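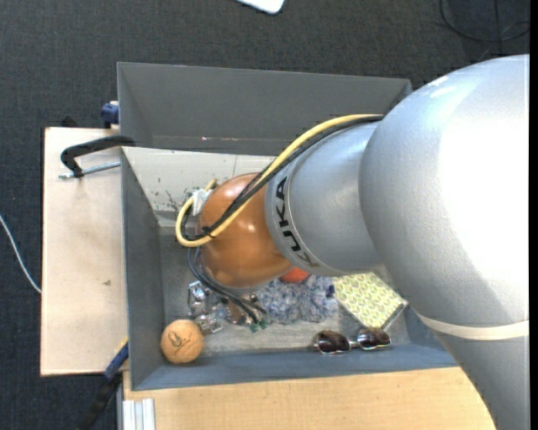 ## 4. Primera prueba de recogida

El folleto de Astamix promete «hasta 1000 recogidas sin ayuda». Tómelo con reservas: vaciar un cajón revuelto sigue siendo tarea difícil.

1. Fije la cubeta al tablero.
2. Seleccione el programa 7 a velocidad reducida.
3. Lance 4 intentos y anote también los fallidos.

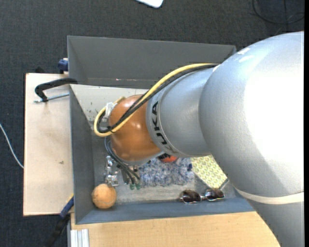
La tela es lo que peor lleva el sistema Vivilus. Una pelota en la esquina, pegada a las paredes, deja poco sitio a los dedos, y un paño arrugado no ofrece dos veces la misma forma. No dé por ordenado nada que no haya revisado usted.

> **Precaución:** no meta la mano en la cubeta con el brazo habilitado.

**Nota:** doblar la ropa queda fuera de este manual. Consultas: Atieno Shemweta.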